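Hundodex Planner: Frequently Asked Questions

What does Hundodex do?
It plans arm motions around hinged things: doors, lids, the odd stubborn cabinet. You give it a handle pose and a hinge axis. It gives you a path, or an error message with opinions.

Why does it stop short of the handle?
Check approach_offset. The default is 54 mm, chosen by Gil-soo Chae in June after a frank exchange with a door panel.
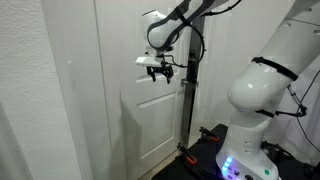

Gripper and lever handle on the door rig at Endstead.

My door is white, the wall is white and the depth map is soup. Help?
Turn on the Yang filter and average 14 frames. Shadows can still pass for edges, so mask the arm's own shadow first. 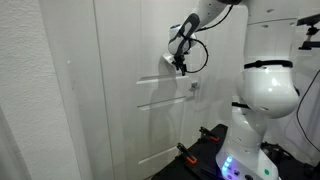
If the handle pose still wanders after that, set it by hand in the config file. We do this more often than the release notes suggest.

Does the planner know about cables?
No. Pad the wrist collision model by 28 mm and keep wrist turns modest.

Can I still use Bunar configs?
Yes, from version 3 on. Older ones will load without complaint, and you should not trust them.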